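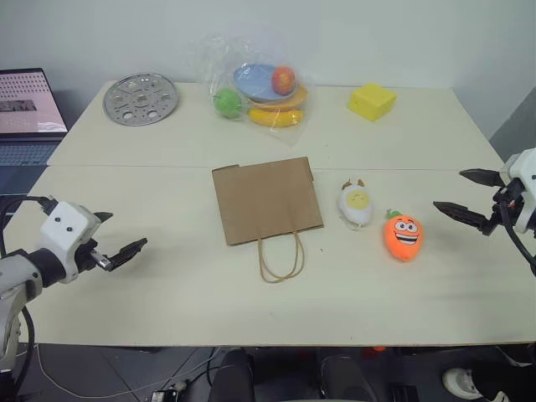

Fuentes para la historia familiar
Apuntes de la unidad 4: la esquela, la nota necrológica y el recordatorio
Curso impartido por Cirilo Ayala y Citlali Ledesma

Entrega del ejercicio: 25 de octubre, antes de la clase.

1. De qué se ocupa esta unidad

En la unidad anterior trabajamos con actas de defunción. Ahora pasamos a los textos que una familia, una parroquia o un periódico publica cuando alguien muere. No tienen valor legal y contienen más errores que un acta, pero traen datos que el acta casi nunca recoge: el apodo, el oficio que la persona ejerció de verdad, el nombre de una hija que vivía en otro estado, la hora de la misa.

Conviene separar tres tipos de texto.

Esquela. Aviso pagado, de redacción fija, normalmente en un recuadro. La contrata la familia, la empresa donde trabajaba el difunto o una asociación. Una misma persona puede tener varias esquelas el mismo día, y cada una nombra a parientes distintos.

Nota necrológica. Texto redactado por el periódico o entregado por la familia y corregido por la redacción. Cuenta la vida en orden más o menos cronológico. Suele ser gratuita en los periódicos pequeños y de pago en los demás.

Recordatorio. Estampa o tarjeta que se reparte en el funeral, en el novenario o en el aniversario. Lleva nombre, fechas y una oración. Se conserva en misales, cajones y álbumes, y rara vez en un archivo público.

2. Partes de la esquela

La esquela tradicional sigue este orden, con variantes locales:

Encabezado religioso o laico.
Tratamiento y nombre completo. En las mujeres casadas, atención a la fórmula "de" o "viuda de", que puede desplazar o suprimir el apellido materno.
Lugar y fecha del fallecimiento. A veces solo se lee "ayer" o "el día de hoy"; entonces manda la fecha del periódico, y hay que anotarla.
Fórmula de auxilio espiritual ("confortado con los auxilios espirituales" y similares). Es una fórmula. No prueba que se administrara el sacramento.
Relación de deudos.
Invitación: velatorio, misa, hora de salida del cortejo, panteón.
Pie: agencia funeraria, dirección, a veces un número de contrato.

El pie se descuida mucho. Las agencias llevaban libros propios y algunas los han conservado. En el Fondo Basitz, que consultaremos en la segunda visita, los libros están ordenados por número de servicio y no por apellido, de modo que sin el número del pie hay que revisar el tomo entero.

3. La relación de deudos

Es la parte más útil y la que peor se lee. Reglas prácticas:

a) El orden suele ser cónyuge, hijos, hijos políticos, nietos, hermanos, sobrinos "y demás familiares". Un cambio en ese orden merece una nota, aunque no se sepa explicarlo.

b) "Hijos" puede incluir hijastros y ahijados criados en la casa. No se asienta una filiación con la esquela como única fuente.

c) La ausencia de un nombre no significa que la persona hubiera muerto. Hay pleitos, hay olvidos y hay recuadros que se cobraban por línea.

d) "Hermana política" y "cuñada" son lo mismo, pero "hermana" a secas puede ser también religiosa. Ténganlo en cuenta si el nombre va sin apellidos.

e) Los nombres familiares (Chelo, Nacho, Lupita) se transcriben tal cual. La equivalencia se pone aparte, entre corchetes y con interrogación si es conjetura.

Caso trabajado en clase. La esquela de un comerciante de Lozano nombra a cinco hijos; la nota necrológica, publicada dos días después, dice "le sobreviven cuatro". La mayoría del grupo supuso una errata. El acta de matrimonio de la segunda hija la da por fallecida en el parto un año antes, en nota marginal, así que el número correcto es el de la nota. La esquela copiaba el texto de otra anterior, la de la esposa del comerciante, sin actualizar los nombres. Las agencias reutilizaban el texto guardado de la familia y es un error frecuente.

4. La nota necrológica

La nota se lee por capas. Primero, los datos que el autor pudo ver o comprobar: fecha, lugar, funeral. Después, los que le dio la familia: nacimiento, padres, estudios, boda. Por último, los juicios: vecino ejemplar, madre abnegada, trabajador incansable. Los juicios no se transcriben en la ficha, salvo que digan algo concreto. "Muy querido por los ferroviarios" obliga a buscar en los expedientes del ferrocarril.

La edad es el dato que más falla. En las notas antiguas se redondeaba, y en las de mujeres se rebajaba. Si la nota da edad y fecha de nacimiento, hagan la resta. Si no coinciden, se copian las dos cifras y no se corrige ninguna.

El lugar de nacimiento también engaña. "Originario de" puede indicar la cabecera del municipio, el rancho o el pueblo de los padres. Tampoco "vecino de" equivale a haber vivido siempre allí.

Sobre el servicio militar, los cargos y los títulos: se anotan como dichos por la nota y se comprueban en otra fuente. El grado crece con los años. En la ficha del señor Hendriks, que repartimos fotocopiada, la primera nota lo llama sargento, la del aniversario, teniente, y el expediente lo deja en cabo. Usamos este caso con permiso de su nieto, Lieven Hendriks.

5. Cómo se hace la ficha

Cada texto lleva su ficha, aunque haya varios de la misma persona. No se funden. Los campos obligatorios son:

Nombre tal como aparece.
Nombre normalizado.
Tipo de texto (E, N o R).
Publicación, fecha, página y columna.
Fecha de defunción declarada o deducida; si es deducida, se dice de qué.
Deudos, en el orden del original.
Agencia y número de servicio.
Transcripción completa.
Observaciones.
Iniciales de quien transcribe.

La transcripción respeta ortografía, abreviaturas y mayúsculas. Q.E.P.D., D.E.P. y R.I.P. se dejan como están. Los saltos de línea se marcan con barra. Lo ilegible va entre corchetes, con puntos suspensivos, y no se completa por el sentido.

El vaciado del curso se guarda en Fekton. Tiene ahora 4000 fichas, de las que 622 siguen sin cotejar con el original. Antes de abrir una ficha nueva, busquen por los dos apellidos y también por el de casada. Los duplicados del curso pasado salieron casi todos de ahí.
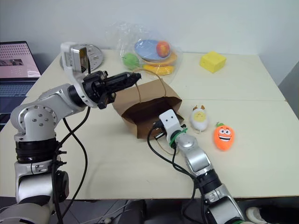

Gumaro Olvera preguntó si no sería mejor guardar una sola ficha por difunto, con la esquela y la nota dentro, porque al buscar a su bisabuela le salieron tres entradas con tres nombres y tardó una tarde en ver que eran la misma mujer. Su propuesta era decidir primero quién es quién y transcribir después.

Se mantiene la ficha por texto. La identificación es una hipótesis nuestra y puede deshacerse; si los textos están fundidos, ya no se sabe qué decía cada uno. Para el problema de la búsqueda existe el campo "véase también", que casi nadie rellena. A partir de esta unidad cuenta para la calificación.

6. El recordatorio

Si procede de una colección particular, se pide permiso por escrito al dueño antes de reproducirlo. Se anotan las dos caras. La imprenta, en letra muy pequeña al pie, ayuda a fechar los que no llevan año. Cuidado con los de aniversario: la fecha más visible puede ser la de la misa y no la de la muerte. Las anotaciones a mano se transcriben en campo aparte, indicando tinta o lápiz.

No se usan clips ni cinta adhesiva. Las estampas pegadas en un álbum se dejan pegadas.

7. Difuntos recientes

Las esquelas de los últimos años nombran a personas vivas. En el vaciado del curso los deudos vivos se registran, pero no se publican. Tampoco se publican domicilios, aunque el periódico los diera en su día. Si una familia pide que se retire una ficha, se avisa a Citlali Ledesma y se oculta mientras se resuelve.

8. Ejercicio

Cada pareja recibe una página de la hemeroteca. La lista está en la carpeta Metine. Hay que entregar:

Una ficha por cada esquela y cada nota de la página, según el apartado 5.
Un cuadro de parentesco de uno de los difuntos, con línea continua para lo probado y discontinua para lo que solo dice la esquela.
Media cuartilla con las contradicciones encontradas y el documento que serviría para resolverlas. No hace falta ir a buscarlo.

La página 26 está microfilmada con un pliegue en la columna derecha. A quien le toque, que pida el original en el mostrador.

Las fichas corregidas se devuelven en noviembre. La unidad siguiente trata de los libros de panteón; traigan leído el capítulo de perpetuidades y fosas de alquiler, y el plano del panteón viejo de Lozano impreso en tamaño grande, porque en carta no se leen los números de lote.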